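Clustard Hand Kit – Set-up and Use
Section 7: Loss of signal and cable faults

7.1 What the fault looks like

The hand kit sends finger positions down a single black cable. If the cable is pulled or pinched during a task, the finger readings freeze at their last value while the recording carries on. The kit gives no sound or warning. In January we found 463 recordings with frozen fingers out of 1671, and all of them had to be thrown away.

Error 10 in the log means that no new reading has come in for 300 milliseconds. Treat it as a cable fault until you have shown otherwise.

CAUTION: Do not plug in or unplug the kit while it is on someone's hand. The finger links can close suddenly on restart and pinch the skin.

7.2 Checking the cable

1. Stop the recording. Write down the task name and the time.
2. Ask the wearer to rest the hand on the table with the palm down.
3. Follow the cable from the hand to the far end. Look for tight bends, knots and places where it is trapped under a box or a table edge.
4. Check each cable tie. A tie should hold the cable without flattening it. Cut off any that are too tight and fit new ones.
5. Have the wearer reach to the furthest point of the task. The cable must still hang in a loop at full reach.
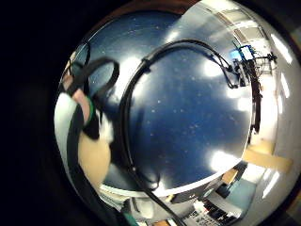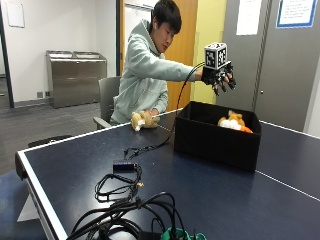
Figures 7a and 7b. Cable loops with the hand kit in use.

6. Start a test recording and bend each finger in turn. All five traces should move.
7. If one trace stays flat, take the kit off, change the cable and go back to step 3.

Note: Tasks that reach into a box need more slack than flat table tasks. The rim catches the cable on the way out – usually at the end of a session, when people speed up.

7.3 If the fault comes back

Label the kit "Do not use" and put it on the repair shelf. Send the log to Hanane Badawi, with a copy to Kiros Shiferaw if anyone was pinched. Do not tape over a damaged cable. Spare cables are in the Hlongwane cupboard, and Oratile Swanepoel holds the key.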